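About Us

Welcome, and thank you for wanting to know a little more about us before you send your child (or yourself!) through our front door. We are the Batstead School of Bread and Pastry, a small teaching bakery on Wosa Street, and we have been showing people how to make good bread since the days when we had one oven, two borrowed mixing bowls and a sign painted on the back of an old door. The sign is still up, by the way. It hangs in the hallway over the coat hooks, and we would be very sad to see it go.

We started as a Tuesday evening class. A handful of neighbors wanted to learn to make the round, seeded loaves that the old Ibrahim Bakery used to sell on the corner, and when the bakery closed its doors the family was kind enough to let us have the recipe, along with a jar of the starter. We named the starter Galtureo, after the street party where it was handed over, and it has been fed every day since, through snowstorms, a burst pipe and one long summer power outage when it went home in a picnic cooler. Every student who finishes the beginner course takes a spoonful of Galtureo home in a jar. Last year 374 jars left the building, and we like to picture them bubbling away on kitchen counters all over town.

These days we teach beginners, children from eight years old, and people who are thinking of baking for a living and would like to find out whether they really enjoy getting up at four in the morning. Our classes are small, and we mean to keep them that way. You will have your own stretch of bench, your own scale and a teacher close enough to put a hand in your dough and tell you it wants another five minutes. We don't grade anyone. We do eat everything, including the flat ones, which make wonderful toast.

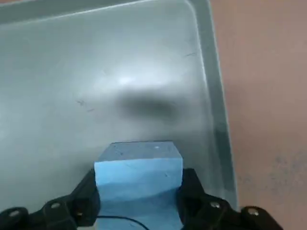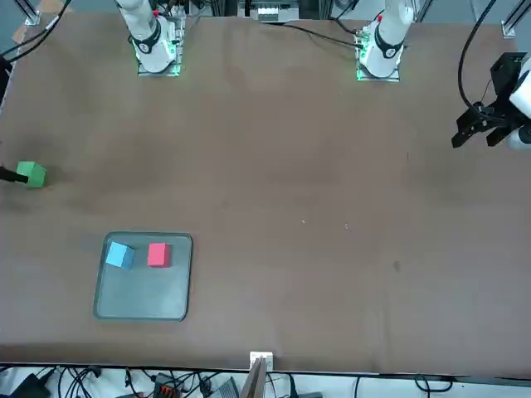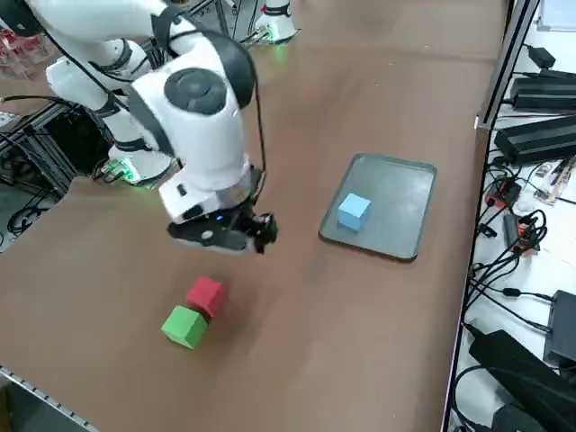

My first loaf came out like a paving stone, writes Wosa Street Baker in our guest book, and everyone at the bench had a slice with butter and asked me how I got the crust so dark. I signed up for the next course before I had my coat on. I have baked every weekend since then, and my family has stopped buying bread at the store altogether.

We treasure notes like that one, and we read them out at the staff lunch. There are 601 entries in the guest book now, and a good many of them have butter on them.

A word about how we bake, as people do ask. We use flour from a mill a short drive up the valley, plain sea salt, and water from the tap. We let our dough rise slowly, usually overnight, so most of our courses run across two days: you mix and fold on the first evening, then come back in the morning to shape and bake. It does mean two trips, and we know that isn't easy for everybody, but the smell when you walk in on that second morning is worth the bus fare all by itself. For those who truly can only manage one day, there is a soda bread and flatbread class each month that starts at ten and sends you home in time for supper.

Our little shop at the front sells what the classes and teachers bake, and the money it brings in pays for free places on the children's course. In July we shut the shop for two weeks and take everything outdoors for bread camp, where the younger students build a clay oven in the yard, get thoroughly muddy, and bake pizza in it on the last afternoon. Families are invited, and you are warmly encouraged to bring your own plates (we never have enough).

If you would like to look around before you sign up, please do come by any weekday morning after nine. Ring the bell twice, as the mixers are loud, and somebody with floury hands will let you in and very likely give you something to eat.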